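Weltine 88 Folding Projection Screen

Home > Screens > Portable and folding

In stock at Stavstead. Sold with frame, legs, front surface and carry case. Rear surface sold separately.

The Weltine 88 is a folding screen for film nights in halls, classrooms, gardens and larger living rooms. It has an 88 inch diagonal in widescreen shape, which suits most new releases and anything made for television. Older films in a squarer shape will show with a blank strip at each side, and very wide films will show with one above and below. You can mask these with the black drapes from the Cerkodum range, which clip to the same frame.

The frame is aluminium and hinged, and comes out of the case in one piece. The surface fastens to it with press studs. One person can open the frame on the floor, but lifting it on to its legs is a job for two.

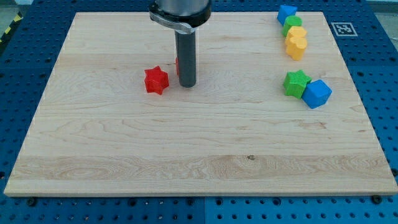 Bethan Orrell
Product Editor, Stavstead Screens and Projection

We sell the Weltine 88 mostly to film clubs and schools. It replaces the older Weltine tripod screen, which had a pull-up surface on a roller. The roller was quick to put up, but after a few seasons the edges began to curl and faces near the side of the picture went out of shape. A surface held by studs on all four sides stays flat.

Front surface

Matt white with a black border and a black backing. The backing stops light coming through from windows or lamps behind the screen. People sitting well off to the side will see much the same brightness as those in the middle, so you can set out wide rows of chairs.

Wipe marks off with a soft damp cloth. Do not use glass cleaner or anything with bleach in it. Creases from folding drop out once the surface has been under tension for a while, and a cold surface takes longer, so bring the case indoors before you need it.

Rear surface (extra)

The grey rear surface lets you put the projector behind the screen, out of the way of the audience. You will need to flip the picture in the projector's menu. It has no backing, so the room or garden behind it must be dark.

Legs and height

The legs adjust with a pin and can be set at 7 heights. Use the lowest for small children on mats and one of the top three where people are seated in rows on a flat floor. Each leg has a rubber foot and an eyelet. The eyelets take the guy ropes and pegs in the case, and these must be used outdoors. Take the screen down if the wind gets up. It catches the air like a sail and the guarantee does not cover wind damage.

Which projector?

Any projector that can fill an 88 inch picture from where you mean to stand it. Check the throw distance in its manual before ordering. For indoor use with the curtains drawn, most home models are bright enough. For outdoor showings in June it will not be properly dark until late, whatever projector you have, and an animated film with strong colours will look better at dusk than a thriller set at night.

Sound is separate. The speaker in most projectors will do for a living room and very little else. We stock the Pant battery speaker, which goes under the screen so that voices come from the right place. It has a 10 metre cable and runs for longer than most main features on one charge, though we would plug it in for a double bill.

Showing films to the public

Buying a disc or paying for a streaming service does not normally give you the right to show a film outside the home. Clubs, schools and pubs should check what licence they need before they advertise a showing. We cannot supply licences or films.

In the case

Hinged frame
Two legs
Front surface, matt white
Four guy ropes and pegs
Spare press studs and fitting tool
Printed instructions

Delivery and returns

The case is long and will not go through a letterbox or into a parcel locker, so someone must be in to sign for it. If you change your mind, tell us within 90 days and send it back with the surface clean and dry. Surfaces that have been cut, written on or fitted with extra studs cannot be returned.

Spare surfaces and single legs can be ordered from the Parts page. Please have the number from the label inside the case lid ready when you order.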